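From: Dolores Kincaid
To: floor-leads list
Subject: Re: [floor-leads] what do we do with the stockers

Bouchra Tahiri wrote:

> Our Salletora store gets the arms in June and my people have
> started asking me things I can't answer. Do the hours go? Does
> the job title go? Vekside sent a brochure with a lot of smiling
> in it. You've had yours at Fevmont for 3 months. What changed,
> apart from what's in the brochure?
>
> Bouchra

Bouchra,

I've read the brochure. I don't know who those people are but none of them has ever rotated a drinks shelf.

Hours first. Before the arms, the beverage side was down for 2,275 hours a year. The new plan says 2,140. So the great leap forward comes to 135 hours, and most of those came out of the overnight restock, which people complained about right up until it was cut and have missed ever since. The night premium was somebody's car payment. Ask about the premium before you ask about anything else, and get the answer in writing.

Titles: "stocker" is now "shelf associate, assisted." Same pay grade. I asked who was assisting whom and was told it was a partnership.

What the work looks like now, in the order your people will run into it:

1. Facing. The arm does the bottle tiers, and it wants every color in its own row. Amber with amber, red with red, green with green. We used to mix the end of a row when a delivery ran short. Now we leave the gap and log it, and customers ask us why there's a gap.
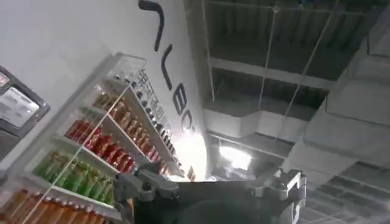
2. Clearing stops. When the arm gives up on a bottle it waits for a person. On a good shift that's a short walk now and then. On a bad one you're a waiter with a single very demanding table.

3. Labels and shelf strips. Still ours. Amrani, who runs our installs, says this is coming in the next release — he has said so twice.

4. Customers. More of this than before, and the one change I'd call an improvement. My older crew are off their knees and out talking to people. Two of them like it. One would prefer the knees.

The part I'd push on is the target. They set ours at 100 bottles between stops, and when the arm misses it the report has the name of whoever was on shift. I had that taken off in the second month, after more emails than I care to remember. Get it taken off before you start.

If you want to bring a couple of your people over to Fevmont before June, come after 2 p.m., when the delivery's been put away and they can ask my crew without me standing there.

Dolores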